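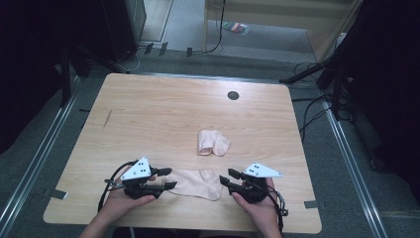 Small laundry is the part of housework which I avoided for the most years. Shirts and towels I could always manage, but the socks stayed in the basket until somebody needed them, and then each morning started with searching. Since January I try to do it in a more orderly way, and this page of my gallery is for that subject. Of the two pale pink socks on the light wooden table, one is still a crumpled bundle and the other lies flatter, close to the near edge, with the wrinkles still in the toe and the heel. For me this is the most honest moment of folding, when the pair is together but it does not yet look like a pair. I like also the color on the birch-like wood. It is a very soft pink, a little to the side of peach, and on a dark table I think it would look quite different.

Under this text I put my notes by kind of thing, a line or two for each. They are written at different times, so please excuse that some are longer.

Thin socks
Lay the first one flat and smooth it from the heel to the toe with the side of the hand. Put the second one on it, heel on heel. Fold in three, not tight.
When the fabric is very thin I do not turn the cuff over the pair anymore. I did this my whole life, as my mother did, and the upper sock always lost its shape.

Thick winter socks
These I only fold in half. A thick pair folded in three becomes a small brick and pushes the drawer up, and mine is already a difficult drawer.

Children's socks
My niece Anahera Hapeta visits us every second weekend and leaves always at least one behind. We keep a glass jar on the shelf for the single ones. When the jar is full we empty it on the table and look for the partners together, and she is much faster than I am.

Tights
Legs together, fold in half, fold again, then roll from the toes to the waist. If you begin at the waist the air stays inside and the roll opens by itself in the night.

Handkerchiefs
I own 20 and I use perhaps four of them. Folded in a square, then once more. The ones with embroidery go on the bottom, which is maybe a mistake, because I forget that I have them.

Gloves
One on the other, thumbs inside. I never put one glove into the other, the fingers come out twisted.

The table
A table is better than a bed for this work. On a bed everything sinks and you are bending the whole time. Light wood is kind to pale clothes, as you see what you are doing without the cloth looking gray beside it. The faint scratch which goes across the grain on the left side does not disturb me. A scratch that you can feel with the fingertip is another matter with thin fabric, so I pass my hand over a table before I put anything delicate on it.

The drawer
I tried cardboard dividers first and after that the fabric boxes from Gollar, the low ones. I stayed with the boxes. They cost 30 for the set in the shop on our street, and they can be washed. The dividers from Bedari were prettier but they stood too high for my drawer, and I gave them to a friend.

How long it takes
With one basket for two persons I need nearly 30 minutes, with the radio on. If I leave it for two weeks it is not the double time, it is more, and I can not explain why.

From the guest book

Kyung-tae Kang wrote: "I read your note about the cuffs and I want to defend them a little. With sport socks I turn the cuff and they never separate in the bag. For the thin ones I agree with you. Also, what do you do with the pairs which are the same color but not the same age? Mine are black and every black is a different black."

My reply: Thank you, Kyung-tae. For the bag you are right, I did not think of the bag. For the black ones I sew a small stitch of colored thread inside the cuff, one color for each year that I bought them. It sounds like a lot of work but I do it in front of the television. Red was the first year, then green, and now I am at yellow.

A second reader asked if she should iron socks. I do not. My aunt did, and also the dishcloths, and she was a happy woman, so please do as you like.

Other pages in this gallery
Towels and how they stand on the shelf
Shirts, with the long discussion about hangers
Bed linen (the fitted sheet, third attempt)
The sewing box from Han

The page about scarves is not ready. I have the text for the wool ones, but the silk ones slide away each time I fold them and I would like to find a better method before I write it down. If you have one, please leave it in the guest book.

Page last changed 2018-12-11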